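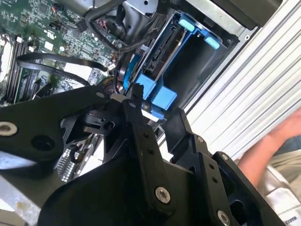

Skirkura Bench Arm for Computer Teardown and Refurbishing

If you run a refurbishing shop, a school district repair room or the back end of an electronics recycler, you already know how much of the day goes into the same handful of motions. Open the side panel, find the drive, squeeze the tabs, ease the caddy out, unplug, set aside, next tower please. The Skirkura Bench Arm was put together for that kind of work, and we have tried to make this page useful to people who are still working out whether an arm belongs in next year's budget at all, as well as to those of you who have the purchase order half filled in already.

We sell the arm in 2 configurations, and most of this page is about choosing between them and planning for the things that go around them. Please read the part on floor space even if you think you have plenty!

What comes in the box

Both configurations include the arm, its base plate, the Prornow two-finger gripper, a small wrist camera, the controller, a power supply and a cable set long enough to run down the back of a standard workbench and under a shelf. The Prornow gripper has slim, notched fingertips meant for pressing plastic tabs and getting in between a drive cage and a bundle of cables, where a wide fingertip tends to catch on everything. The fingers carry a column of screw holes, so you can mount tips or pads of your own. Spare tips come in the box, and we suggest putting them somewhere you will find them again, as everybody wants them on the same day.

The Single configuration is one arm on one base plate. The Station configuration adds a steel bench frame, a turntable for the tower and a second controller already set up as a backup, so that a fault on one doesn't stop your Saturday crew.

What it does well, and what still wants a person

Our customers get the most from the arm on desktop towers with tool-free drive caddies, the kind with colored release tabs, and on work where many machines of one model arrive together. A school lease return is just about perfect. The arm presses, lifts, holds and carries, and once a routine has been taught for one chassis it can be copied to the next arm over.

It is slower on mixed loads. Every new chassis layout needs to be taught, and while an experienced operator can do that over a cup of coffee, a new one should expect to spend a good part of a morning on the first few. Cables are the other thing to think about. Power bundles and ribbon cables never lie the same way twice, and we recommend keeping a person at the bench to move them aside and deal with stubborn connectors. When you work out your staffing, please plan on one operator for each arm during the first 3 months. After that many shops have one person looking after a pair.

Laptops, all-in-ones and anything held together with glue are outside what we support at present. If those are most of your volume, we would sooner tell you now than have you find out in the spring.

Planning the bench

The arm itself doesn't take up much room, but its reach does, and so does the person beside it. Leave clear space on the operator's side, and keep the stack of incoming towers on the other. Lighting matters more than you might guess. The wrist camera looks down into deep, dark cases full of black cable, and a bright ceiling lamp directly overhead can throw the arm's own shadow right where you need to see. Two plain lamps, one on each side, have worked nicely for us – nothing fancy needed.

Towers should be unplugged from the wall and allowed to sit before the arm goes near them, just as you would do before putting your own hands in. A grounding point for the bench is required and isn't included in either configuration. Ask your electrician about it early.

Budgeting beyond the price tag

The quote you receive from us will cover the equipment, delivery and the first visit by our setup technician. Here are the items people most often forget to put in the budget:

Fingertips. They are a wear part. Plan on replacing a set every 276 operating hours, or sooner if your work is mostly stiff tabs.

Operator time for training. Our Unesen course takes 3 days and can be held at your site or ours. Send 2 people if you can possibly spare them, as vacations do come along.

Holding fixtures. The Station turntable grips most full-size towers. Small-form-factor cases need the Chan clamp set, sold separately.

Service. The first year is included. After that you can renew by the year or pay per visit. Shops running one shift usually do fine with per-visit service.

If you are applying for a grant or have to take the request through a board, we can split the quote into equipment, training and consumables on separate lines. Just mention it when you write to us. We can also leave a quote open through April for customers whose budget year starts later.

Trying one before you buy

We keep loaner arms for trials of 10 working days. You supply the bench, the towers and an operator, and we ship the arm with a technician to get you going. Choose a batch of machines that looks like your ordinary work, please, dust and all, and write down how many you finish by hand in a normal day before the arm arrives. The comparison will do more for your budget meeting than our brochure can. Return freight is on us, and if you go ahead with a purchase the trial fee comes off the invoice.

Ordering

Single configuration: ships from stock in most months.
Station configuration: built to order, so please ask for the current lead time.
Chan clamp set, spare Prornow fingertips and Unesen course seats can be added to any order, or bought later at the same price during your first year.

To request a quote or a trial, use the form at the bottom of this page and tell us which tower models you see most. A photo of an opened case is a great help, with the drive bay showing.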